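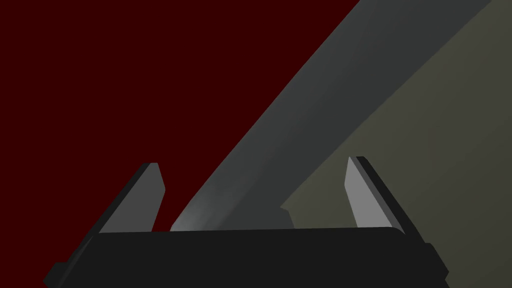 A good grasp starts before the fingers move, and the wrist view is the best place to see it coming. Section 5 covers the rules we ask everyone to follow when approaching, closing on, and releasing a part in the Stolline simulator. Get the gripper lined up the way you want it first: fingers open, the gray bar in the gap between them, its near end just above the palm. Then stop and check. It takes very little time, and once you get into the rhythm of it you'll start spotting a poor approach long before contact!

The same rules apply whether you are jogging by hand or playing back a saved program. If your site has its own written procedure for simulated work, follow the stricter of the two.

5.1 Before you start

1. Load the cell file and wait for the status line to read READY.

2. Open the View menu and choose Wrist. Dock the panel next to the main view so both stay visible while you jog.

3. Set the speed override to 5 percent. The slider remembers its last value between sessions, so look at it even if you set it yesterday.

4. Turn on Contact Stop. With Contact Stop off, the fingers can pass straight through a part and you will learn nothing from the run.

5. Open the gripper fully and confirm that both fingers are in the wrist view. If you can see only one, go back to the camera mount settings in Section 3 and reload the default mount.

Note: Plain, flat colors are the default for surfaces. You can load textures, but we recommend leaving them off for grasp checks. Edges are much easier to read against a flat color, especially where a part crosses from one surface to another.

5.2 Approaching a part

1. Jog to the pre-grasp point. Keep the fingers open for the whole move.

2. Find the long edges of the part in the wrist view and compare them with the fingers. A part that slants across the view may still be fine to grasp. What matters is how it will sit between the finger faces when they close, so switch the overlay to Finger Axis and read the angle there.

3. Check the gap on each side. Look for anything sticking out near the base of the part, such as a step or a ledge, that a finger could land on.

4. Move in along the tool axis only. If you need to correct sideways, back out first, correct, and come in again.

5. Stop when the near end of the part is just short of the palm. Leave at least 2 mm in the Clearance readout.

Caution: Do not judge palm clearance by eye. The wrist camera looks along the fingers, and at close range a part can look as if it is touching the palm when there is still room, or the other way around. Always read the number.

5.3 Checking for an empty gap

This check is required before any tool change, and before you save a pose as Home or Clear. I love this one, because it is so simple and it catches so much.

1. Back the gripper away from the part and open it fully.

2. Look through the gap between the fingers. You should see only background there. A boundary between two surfaces is fine, as long as nothing is held and no part is in the way.

3. Compare the wrist view with the Held Object field. The field should read NONE. If the view and the field disagree, trust neither one. Reset the scene and repeat from step 1.

4. Save the pose with the word CLEAR in its name, so the next person can find it in the list.

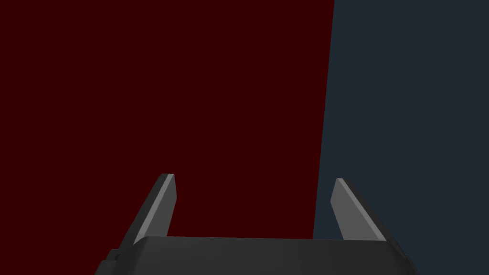

5.4 Closing and lifting

1. Return to the approach pose from 5.2. Use the saved pose and don't jog back by hand.

2. Set grip force to the value on the part sheet. If there is no part sheet, start from the lowest setting and work up.

3. Choose Close, Step. The fingers move a little with each click. Watch both of them — if one makes contact well before the other, the part is off center.

4. When both contact lights are on, wait for the force trace to settle.

5. Lift along the tool axis at the same 5 percent override. Keep your pointer over the Stop button until the part is clear of every surface around it.

Caution: If the part rotates in the fingers during the lift, stop and log the run as a slip, even if the part stays in the grip. A slip that ends well is still a slip.

5.5 Saving the run

Every run gets saved, including the messy ones. Our shared library at Lidmont now holds 1,173 grasp runs, and the failed ones get opened more than any others. They are a wonderful way to learn.

Save these with each run:

The cell file and its version
The wrist view at approach, before the fingers start to close
Finger opening, grip force, and speed override
The result: held, slipped, missed, or stopped
Your initials and a short comment in your own words

Note: Saved views are stored at full size. Files older than 90 days move to the archive drive, where they can still be opened from the Run Browser.

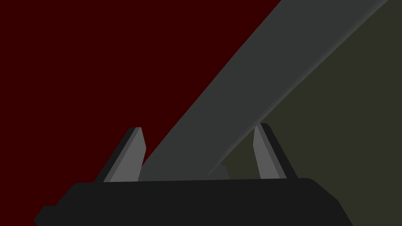 Prakash D'Souza
Lead Author, Simulation Practice Guide, Lidmont

5.6 Good habits

The rules above are the minimum. The habits below come from people who run grasps all day, and they are well worth picking up.

Look at the lower end of the part last. It is tempting to focus on the fingertips, but the area just above the palm is where small features hide. On a bar like ours, the lighter gray piece near the base, beside the right finger, deserves its own look before you close.

Say the state out loud when you work in pairs: "open," "in the gap," "closing," "held." Fitriani Gunawan started this in the April training group and it spread fast. It feels silly for one morning, then it feels strange to work without it.

Change one thing at a time. If a grasp fails, adjust the approach angle or the force or the opening, and run it again before you touch anything else.

Don't copy a pose from one cell file to another without repeating 5.2 and 5.3 in full. Two cells can look alike in the wrist view and still have different offsets.

Ask for a second pair of eyes before moving a program to hardware. A clean run in Stolline is a great sign, but the hardware checklist in Section 8 still has to be done from the top, by a trained operator, with the guard closed.

5.7 If something looks wrong

Wrist view is frozen: Close the panel and open it again. Do not jog while the view is frozen.

Held Object shows a part but the gap looks empty: Reset the scene. If it happens again, save the run as stopped and report the cell file version.

Clearance reads zero at the pre-grasp point: The tool offset is probably missing. See 3.4, Tool Offsets.

Revision date: 2018-11-08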